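Is the Beswood bakery worth the line on a Saturday?

ryecrumb_54
Wed 30 July, 7:12 am
We moved over to the Nitley side in February and I've been working my way through every place in the area that sells bread. So far the Gernum on Mill Street is my everyday stop (good seeded loaf, decent bagels, parking!) but everybody at work keeps going on about Beswood. I drove past on Saturday and the line was out the door and past the dry cleaner. Is it really that much better? And what should I get if I do it, because I'm only doing it once.

plumjam
7:40 am
Yes. Go. Get the morning bun and the potato bread. The potato bread toasts like nothing else and it's still soft on day three, if it makes it that far, and in our house it never does.

Gerald's Oven Mitt
8:05 am
I'm going to be the grump. Beswood was great when it was the little counter with the one oven. Since they took over the shop next door the croissants have gotten bigger and breadier and I miss the old ones. You're paying for size. Gernum's plain croissant is a better croissant and you can have it in your hand in five minutes.

plumjam
8:11 am
Gernum's croissant tastes like a dinner roll that went to a nice school. We've had this argument before lol

twoloaves
8:52 am
OK I have opinions on this because I've done that line more Saturdays than I want to admit. First thing, don't go at 9. Everyone goes at 9. They open at 6:30 and if you're there by 7 you walk right in, and the second bake of the cinnamon rolls comes out a little after that, so you get them warm with the icing still sliding off. I took two home last week and one of them didn't survive the car ride.

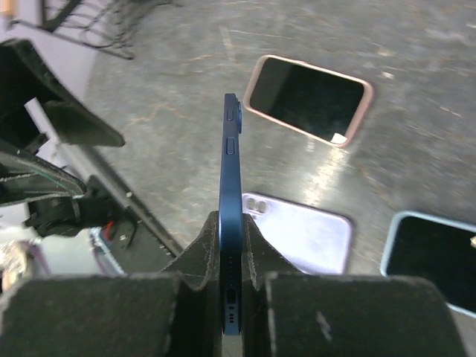
Second thing, the rye is only Thursday and Saturday, and it's the one I'd really stand in line for. Dark, a bit sour, big caraway flavor. Slice it thin. My husband makes it into grilled cheese with the sharp cheddar from the Csizmadia stall and I swear I could eat that every day until I die. The fruit danish I'd skip, the filling is too sweet for me and it makes the bottom soggy.

ryecrumb_54
9:30 am
Well I'm clearly a rye person, so that's me sold. Didn't know about the Csizmadia stall either, is that the farmers market?

twoloaves
9:34 am
Yep, Sunday market in the lot behind the library. They do a poppy seed roll too but it goes fast. Bring cash, the card reader works when it feels like it.

flourpower1430
10:18 am
Nobody has mentioned baking it yourself? I quit buying rye two winters ago. 700 grams of flour, a good lively starter, 20 minutes of kneading if you do it by hand, and then it mostly looks after itself overnight. Costs me a fraction of what Beswood charges and the kitchen smells amazing.

Gerald's Oven Mitt
10:25 am
20 minutes of kneading rye by hand is a hobby and a shoulder injury. You don't need to knead rye much anyway, there's hardly any gluten in it to work.

flourpower1430
10:41 am
Mine is only part rye, the rest is bread flour, so yes it does need it. A 100% rye I'd just stir and scrape into the tin. And my shoulders are fine thank you!

plumjam
11:02 am
Any chance of the full recipe? I have a starter that's been sulking in the back of the fridge since Easter.

flourpower1430
11:15 am
I'll type it up tonight and stick it in the recipes section. Start feeding that thing now though, twice a day, and use rye flour for the feeds, it perks up faster.

ryecrumb_54
12:03 pm
OK so the plan is Beswood at 7 on Saturday for the rye and a cinnamon roll, Csizmadia on Sunday for cheddar. And I'll get a croissant from each place so I can settle the other thing.

Gerald's Oven Mitt
12:09 pm
Eat the Gernum one first while you're still hungry. I need every advantage.

plumjam
12:10 pm
CHEATING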